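Puppy-proofing a workshop (and the kitchen it leaks into)
=====

These tips were gathered over one long April with a Great Dane puppy called Bugti, who weighed 30 pounds when she came home and 67 the last time she agreed to stand on the scale. Some will work for a smaller dog. Most assume an animal that can rest its chin on your workbench without making an effort.

## Floors first

Get down on your hands and knees with a flashlight. You'll feel silly, and then you'll find a wood screw, a zip tie end and a dog biscuit from a previous administration. Look under the bench, behind the trash can and along the wall where the broom never quite reaches.

A magnet on a stick picks up steel screws and staples. It does nothing for brass, aluminum, plastic or the little clear feet that come off cabinet doors, so sweep as well. Then sweep again from the other direction. I do it at 6 in the evening, when the light comes in low through the door and every crumb throws a shadow.

Zip tie ends deserve their own paragraph. Cut them over a bucket. They are sharp, they fly, and a puppy regards them as snacks you have thoughtfully portioned.

## Benches, and why lower is worse

Anything within 3 feet of the floor belongs to the dog. Move it up or shut it in something. I used to keep a coffee can of odd bolts on the bottom shelf, and for a while Bugti also kept it there, on its side.

- Lidded bins for hardware. Snap lids, please; a loose lid is a toy with a prize under it.
- Hang cords on hooks, high, with the plug end up too.
- Glues go in a closed cabinet. The expanding polyurethane kind is the one our vet made a face about, because it swells in the stomach.
- Rags with oil or finish on them go in a metal can with a lid, which you should be doing anyway, dog or no dog.

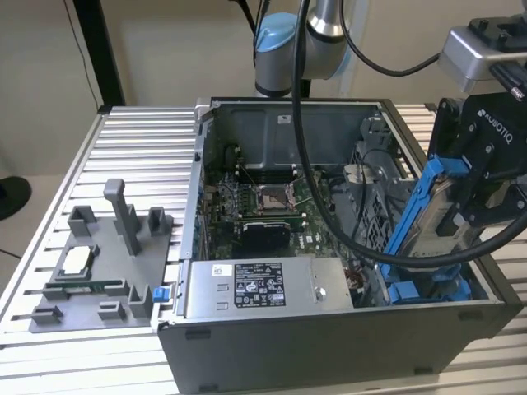
If you have a project that has to stay out overnight, put it at the back of the bench and put the small parts in a jar. Muffin tins are wonderful for sorting and terrible for storing. One bump from a large shoulder and you are sorting again, this time on the floor, in competition.

A sheet over the whole job keeps hair out of it. Danes are sold to you as short-haired dogs, and this is true of each individual hair.

## The gate question

I went through two gates. The first was a pressure-mounted model rated for toddlers, and it held until Bugti leaned on it while watching a squirrel. She didn't seem to notice that it had gone.

What works is a gate screwed into the studs. Find the stud, drill a pilot hole, use the long screws and throw away the ones that came in the bag. Hang it so the top edge sits above the dog's chest *as an adult*. You will be stepping over, opening or cursing this thing for years, so buy one with a latch you can work with an elbow while holding a cup of coffee.

My neighbor Takeshi Iwasaki made his out of an old interior door cut in half, with a bolt on the outside. It cost him the bolt. He'll show it to you whether you ask or not, and I admit it's a better gate than mine.

## Chewed wood

Table legs, cabinet corners, the handle of your favorite mallet. The usual advice is bitter spray. Bugti considers bitter spray a condiment, but plenty of dogs hate it, so try it on a small spot and renew it every day for a while.

For the damage already done:

1. Shave off the loose splinters with a sharp chisel or a utility knife.
2. Wash the spot with a little dish soap on a rag and let it dry overnight. Dog spit and wood filler don't get along.
3. Fill in thin layers. Deep tooth holes want two passes.
4. Sand with 120 grit, then 220.
5. Stain, wait, and put something in front of it.

Keep the dog in another part of the house until the finish has cured, and cured means what the can says, plus a day. A paw print in varnish is only charming on someone else's table. 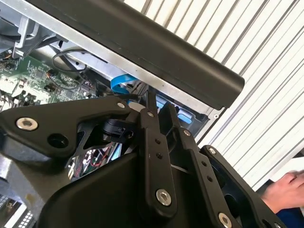

Don't bother repairing anything until the adult teeth are in. I fixed the same chair leg three times out of pride. It now has a wrap of cotton rope around the bottom, which I tell people is nautical.

## Water, drool and the bowl problem

A big puppy drinks like a horse and then carries the last mouthful across the room to give to you. Put a boot tray under the bowl. Put a bath mat under the boot tray. Hang an old towel at hip height in every doorway she uses — a cup hook and a stitched loop will do — and you'll wipe her mouth without thinking about it by the end of the month.

Drool on painted walls comes off with warm water and a drop of dish soap while it's fresh. Once it has dried, lay a wet cloth on it for a few minutes before you rub. Drool on the ceiling is possible. Use the same method with a ladder.

If the bowl slides, a ring of silicone caulk on the bottom grips tile very well. Run the bead, turn the bowl upside down, and let it set for a full day before the dog meets it.

## Kitchen counters

Push everything back. Farther. Now imagine a tongue.

Butter lives in the cupboard at our house. Bread lives on top of the fridge. Grapes, raisins, onions and chocolate stay behind a door at all times, as does sugarless gum, which a lot of people forget about because it's in a purse or a coat pocket and the coat is on a chair. Check the label for xylitol, sometimes printed as birch sugar, on peanut butter too.

A trash can with a locking lid is worth the money. Mine is a step-pedal one, and I felt clever about it until Bugti found the pedal. Now it lives inside the cabinet under the sink with a child latch on the door, and I can't open it with wet hands either.

Oven knobs, if yours are on the front, pull straight off on many stoves. Keep them in a drawer. You'll want to agree with the rest of the household on *which* drawer.

## Noise

Vacuum, drill, shop fan: start them in the next room with the door closed, while somebody hands out chicken. A few short goes are better than one long one. Move closer over the next couple of weeks if she's relaxed about it, and back off if she isn't.

Even a dog that sleeps through the drill shouldn't be in the room with a running saw. The dust is bad for her, the noise is bad for her ears, and a tail that size arrives without notice. Clamp your work, latch the gate, then switch on. I have a strip of red tape on the floor in front of the saw with GATE? written on it in marker. 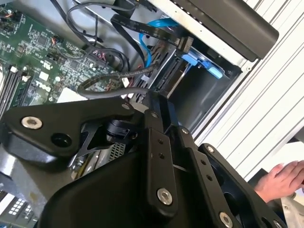

Hand sanding, on the other hand, she can supervise. Lay a mat down a good distance from the bench and give her something frozen to work on. Wet washcloths twisted into a rope and left in the freezer are cheap and go back in the laundry afterward. Throw them out once they start to fray.

## A bed that survives

Skip anything described as plush. What lasted for us was a crib mattress inside two duvet covers, one over the other, with the openings at opposite ends so she has to solve it twice. Wash the outer one every week and shake it outside first. Do this downwind.

Raise the bed off a concrete floor. Two shipping pallets with the slats sanded and the nails hammered flat will do, but check for the HT stamp and leave behind any that smell of something. Screw a piece of plywood on top so toes can't slip between the slats. Round the corners with a rasp while you're at it, for your own shins.

## Things to keep on one hook

- Leash
- Flashlight
- Towel (the bad towel)
- Vet's number and the poison line, in big writing
- Your reading glasses, so you can read the big writing

I've added a spare house key to ours, after an incident in which Bugti leaned on the back door from the inside and I was in my socks on the other side. She wagged the whole time. Put the key on the outdoor hook.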